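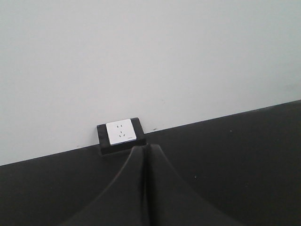
Tumcombe Bench Rules: a README for the tabletop set

Last updated February 18, 2021

Hi, and thanks for opening this before the data folder! I wrote these rules for our own bench at Sidevar, then the folks at Nishimura asked for a copy, then Fodalstead did, so now they live with the download. If you plan to add your own episodes to Tumcombe, please stick to what's below. If you only want to train on it, skim the rules anyway, they'll save you some head scratching when you read the logs.

What's in the set

3,801 episodes of short tabletop work with a two-finger gripper and a wrist camera. I set aside 3,000 for training and the rest is split between validation and a small test folder that I'd ask you to leave alone until the end (I know, I know). Each episode has its video, the joint log and a one-line task note in plain English.

Before you press record

Start with the fingers closed. I went back and forth on this for months, and closed wins, mostly for the boring reason that it makes the first pose easy to compare across stations.

Keep the wrist view clear enough that both fingertips show. If you bump the mount, stop and recalibrate, even if it looks fine to you. It always looks fine to me too.

Treat any outlet on the bench as live. I don't care who told you it's disconnected! No bare metal tools near it, no liquids on that bench, and the speed cap goes down to 40 percent for anything that happens within a hand's width of the faceplate.

Glass is allowed, but only one piece at a time, and with the same speed cap. Check for chips first. If something has a loose lid, say so in the task note, because "pick up jar" and "pick up lid" are two very different afternoons.

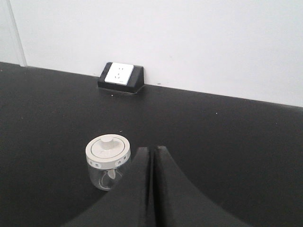 Glass jar with a white lid, fingers alongside, outlet box back by the wall.

Objects go where the task card says, give or take a finger's width. Please don't tidy the layout to make a grasp easier. Hard grasps are half the point of the set and I'd much rather have a failed episode than a fudged one.

While it's running

One hand stays near the stop button. Nobody reaches over the table while the arm has power, and that includes me with my coffee.

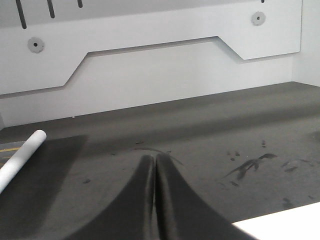

Don't scrub the work surface between episodes in the same batch. Wear marks can stay, and I'd like them to, but write "surface changed" in the log if you swap or clean the mat. We had 9 episodes in April where the background changed halfway through a batch and it took me ages to work out why the numbers looked odd.

Labels

Success means the task note came true and the gripper let go. Dropped it, nudged it, knocked it over? That's a fail, keep it and tag it. Aborted runs get their own tag, with the reason in a few words.

Sending changes

Open a pull request with your log and the filled-in checklist from the docs folder. I read them all myself, so give me a few days.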